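Card room thread, part one, for everybody who keeps asking me how a charity casino night works 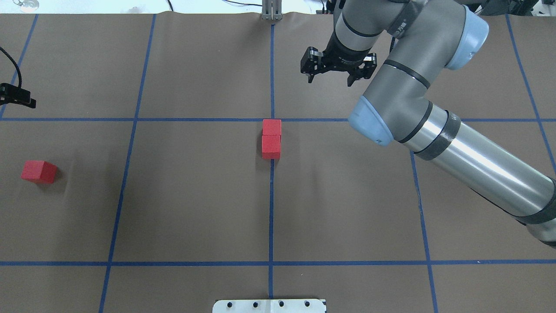

I've dealt blackjack at the Gunthorpe benefit night for 12 years now, and every March somebody stops me in the grocery store wanting to know if they can learn to deal too. Yes! You can! You do need patience, and a place to practice where your elbows have room. Felt is lovely but it costs money, so cover a table in brown paper, run strips of blue tape across it to make big rectangles, and treat each rectangle as one player's spot. Pitch cards until they land inside the lines (mine went on the floor for a month).

2/ Chips next. Relu Pop taught me to cut them in stacks of 5, sliding the first stack off with one finger and sizing the others against it. Do it while watching TV. Your hands pick it up long before your head does, and then one night you look down and it's done.

3/ People worry about the math, and really the only bit that trips up new dealers is paying a blackjack at three to two on an odd bet. We dodge that by keeping bets even at the low tables. Ileana Lungu made us a little payout card years ago and I still peek at mine, no shame in it.

4/ Nobody takes cash home from our night, by the way. Your ticket gets you 2000 in play chips, and whatever you have left at closing turns into raffle tickets. The big prize last time was a weekend at the Renstead, and Radu Pascu won it after losing nearly everything at roulette and clawing it back with me. I have never seen a man hug a dealer so hard.

5/ If you'd like to try, Sebastian and I run two practice evenings at the Henico hall before the event, starting at 7 pm. Bring a deck you don't mind bending, and comfortable shoes, because you'll be standing the whole time. Send me a message and I'll put your name down.

Contact: Zachary Leclerc | © Gunthorpe Benefit Night | Back to top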